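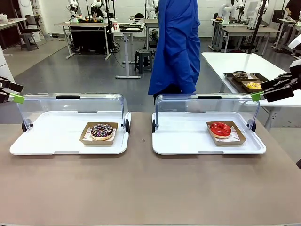
Teaching by hand: a season at the Nandetus manipulation laboratory

A pastry counter is a demanding place to learn a trade. The goods are soft and decorated, they are packed in light paperboard, and they are kept beneath covers that must be opened and closed many times a day. For these reasons the Nandetus laboratory chose the counter as the subject of its current programme on teaching by remote control, which began last December and is carried out jointly with the catering equipment firm Quintero.

The programme, known within the laboratory as Sestodora, asks how many times a two-armed robot must be led through a household or shop task before it can carry out that task alone. Each teaching session is run by an operator who guides both arms from a control station. The robot records the position of every joint, the opening of each gripper and the view from its cameras. A completed run, from the first movement to the last, is called a demonstration.

"We do not write down the steps of the task," said Coralie Costigan, who directs the programme. "We perform them, through the robot's own arms, and we perform them as many times as is needed. The quality of what the robot learns depends a great deal on the patience of the person at the controls."

The counter task uses two white display trays with clear roll-top lids, set side by side on a tan table. Doughnuts in open kraft boxes, lined with printed paper, are laid out on the trays and on a serving tray close by. With a lid raised, the robot has clear access to the front of the tray, but the lid must be handled at its sides or by the dark strip along its upper edge. Lime-green pads on the fingers of the grippers meet the acrylic where a person might use the flat of the hand.

The lids were at first expected to be the simple part of the work. Damián Villaseñor, the senior operator, recalls that the first week of teaching was given over to them almost entirely. A lid of this type travels along a curve, and an arm that pulls in a straight line will drag the whole tray with it. Operators had to learn to follow the curve closely, easing the wrist round as the lid rose. Mr Villaseñor now trains all new operators on the lids alone before they are permitted to move a box.

The programme set a target of 200 demonstrations for the counter task, and 273 were recorded. Of these, 47 were set aside on review. Some contained long pauses while the operator considered the next movement. In others the task was finished correctly but by a path that the reviewers did not wish the robot to copy, such as passing one arm over an open box. Valentina Rivadeneira, who leads the review, holds that such recordings do more harm than plain failures. A dropped box is easily noticed and discarded, whereas a clumsy success may pass into the training set and reappear in the robot's own behaviour weeks later.

Written guidance for operators has grown as a result. It asks them to move at an even pace, to keep both arms in use where the task allows, and to begin each demonstration from a slightly different arrangement of boxes. The last of these points was added at the request of Baltazar Serrano, who is responsible for training the control software. In early trials the boxes had been returned to the same places after every run, and the robot had learned to reach for those places whether or not a box was present.

The use of two arms brings difficulties of its own. An operator's attention tends to settle on one hand, leaving the other still. Ms Costigan's team has found that short sessions, followed by a change of operator, give better results than long ones, and the working day has been arranged on that basis. Several robots share the laboratory floor, which allows one group to teach while another prepares its table.

Quintero's interest lies in small shops and canteens, where staff are often called away from the counter. Rigoberto Arriaga, who represents the firm in the programme, is cautious about dates. "Our customers would expect a robot to leave the icing as it found it," he said. "We shall not discuss a product until that can be relied upon."

A second stage has been agreed and will be held at the firm's test kitchen in Brutodby. It will begin with 100 new demonstrations, recorded at a counter of a different height and with lids of a heavier pattern. Operators from both organisations will take part, and the laboratory intends to publish its guidance on remote teaching when the stage is complete.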